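About Vereswood

Vereswood writes software for robot arms. We do motion planning, grasp selection and the tools that let a small team test both before anything moves on a real floor. We don't build arms or grippers, and we don't sell them.

The company started with two people, Kaede Aoki and Gorazd Dumitrescu, who had worked together on warehouse controls and were tired of planners that did fine in open space and fell apart near a shelf. Most of what a robot has to pick up is in, under or behind something else. Our first release, in December of our second year, handled one kind of job: reaching into a rack with posts at the corners and coming back out without touching them. We still spend a lot of our time on that problem.

There are 14 of us now. Sena Mahama leads planning. Somtochukwu Sani runs simulation and the nightly tests. Olanrewaju Chukwu looks after customer installs and is usually the one who answers the support line.

What we make

Gukirar is the planner. It takes a model of the arm, a model of the surroundings and a goal for the gripper, and gives back a path with timing. If it can't find a path it tells you which part of the arm ran out of room. Customers asked for that last feature more than any other.

Camargo is the simulator front end. You set up a table, an arm and whatever furniture you need, then change it: move the rack, turn the base plate a few degrees, swap the gripper. Scenes are saved as plain text files so they can go into version control with the rest of your code.

Nurkuncombe is the test runner. It plays every saved scene against each new build of the planner and keeps the results. The current set has 1036 scenes. A build that fails a scene the last build passed does not ship until someone on the planning team has looked at it and signed off.

How we work

Planning changes are reviewed by 2 people, one of whom has to be from outside the planning team. We put out 3 releases a year – more often than that and our customers stop installing them. Bug fixes go out when they are ready.

We test in simulation first and on hardware second. Simulated contact is still worse than we would like, mostly for thin gripper fingers, and we list the known problems in the release notes.

Rack scenes in Camargo

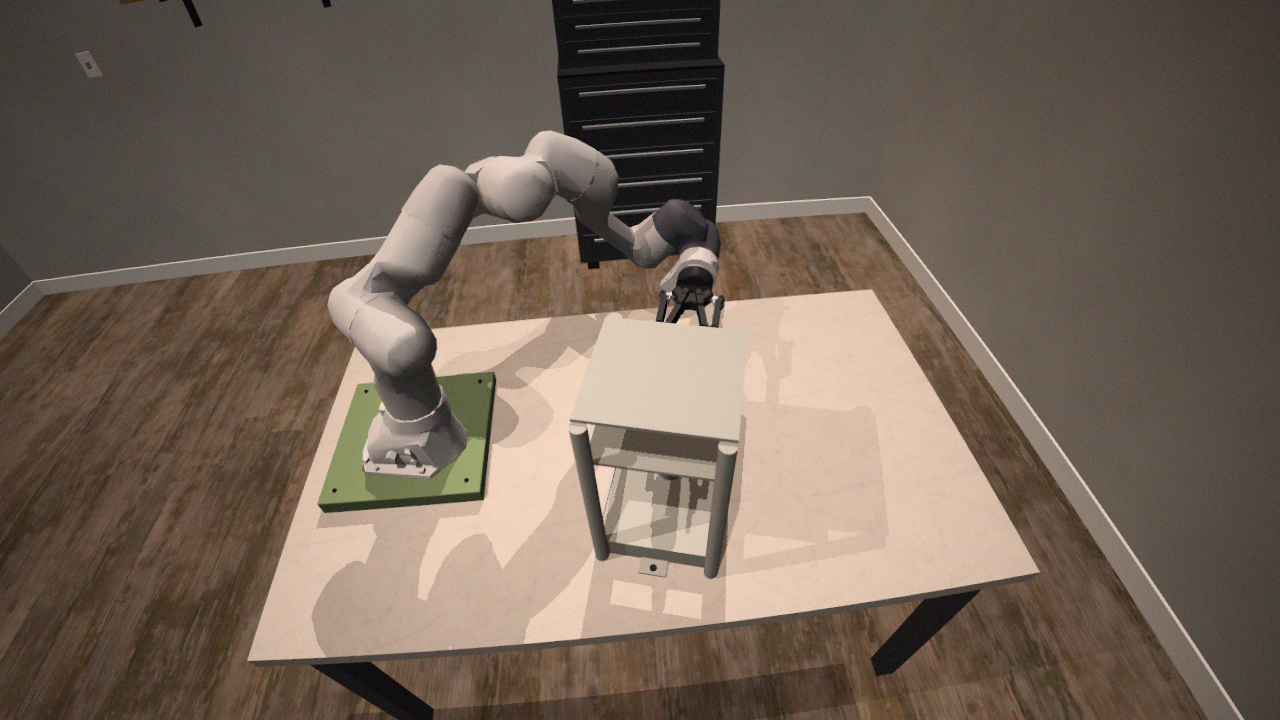
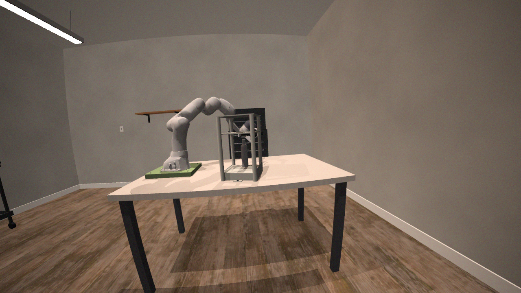 Both views: simulated arm on a green base plate, reaching toward a rack on the same table. The second view includes a dark grey bottle under the gripper.

Page last updated 2025-02-14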